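Home & Kitchen Help > Tables and Worktops

Oil or hard wax for a wood table that gets used every day?

posted by Maricica Costache

Hi all. Bought a second hand table, solid wood, big, for the kitchen. The seller in Trarnley said it was "oiled at some point" and that's all I got out of him. Top is dry and kind of gray near one end, drinks leave rings in minutes. Two kids, homework, dough rolling, you name it.

So do I just put more oil on it or strip it and go with hard wax? Hardware store guy pushed a tin of Zirkell hard wax at me, not cheap. My sister swears by plain oil. I have a weekend in November with the kids away, so time is limited. Never sanded anything bigger than a cutting board.

Also it smells a bit like old frying. Does that matter for the finish?

Thanks in advance 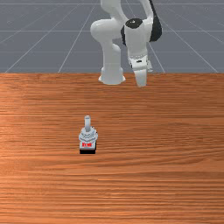 Oh and should have said, no idea what the old oil was. Could be linseed, could be salad oil for all I know. The underside is bare I think, it feels rough and drinks up water right away.

Rodica Mocanu

Did two of these, one went well, one didnt. Here's what I'd do.

First the smell. Yes it matters, that's grease, and nothing sticks to grease. Wash the top with warm water and a little dish soap, wrung out cloth, don't flood it. Dry it right off. Then leave it overnight. If it still smells, do it again.

Then test. Drop of water on a good part of the top. Beads up = there's still some finish on there. Soaks in = pretty much bare. From what you say about the rings it's the second one, at least at the gray end.

Sanding. Go with the grain, always. Start at 80 if the gray is deep, then 120, then 180. Stop there. I went to 400 on my first table because I thought smoother was better and the oil hardly went in, just sat there sticky for days. Had to wipe the whole lot off with white spirit. Vacuum between grits and wear a mask.

Oil vs hard wax: with dough and homework I'd go hard wax. Two thin coats, THIN, wipe off the extra after a few minutes. Plain oil looks lovely but you'll be redoing it every few months and the rings come back fast. The good thing with oil is you can fix one spot without touching the rest. Hard wax you can sort of patch but it shows for a while.

Wait 8 hours between coats, more if your kitchen is cold. Read the tin, they're all a bit diffrent. And no hot pans for the first couple of weeks.

IMPORTANT, oily rags can catch fire on their own. Lay them flat outside to dry or put them in a jar of water with a lid. Not balled up in the trash!! My neighbor lost a shed.
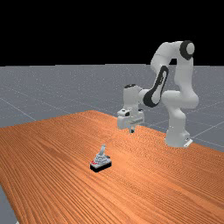 Do I have to do the underside too?

One thin coat is enough. It helps both faces take in damp at the same pace so the top is less likely to cup. No need to sand it smooth, knock off the splinters and brush it on. Do it first, let it dry, then flip it and do the top.

Edges and end grain will drink a lot more than the middle. Just keep going round them until they stop.

trestle66

just oil it. had mine 22 years, Filtik oil from the paint shop, once in spring once in fall, done. rings come out with a bit of steel wool. people overthink tables

Maricica Costache

Thank you both! Going with the hard wax I think, mostly because I know I won't keep up with twice a year. Washed it last night and the water came off brown, so that explains the smell. Will do it again tomorrow.

Is the sander from the rental place ok or will it chew up the wood? They only have the belt kind.

Rodica Mocanu

Not the belt one, it digs in before you notice. Get a random orbit sander, buy or borrow. Mujić on the main road used to rent them, call first though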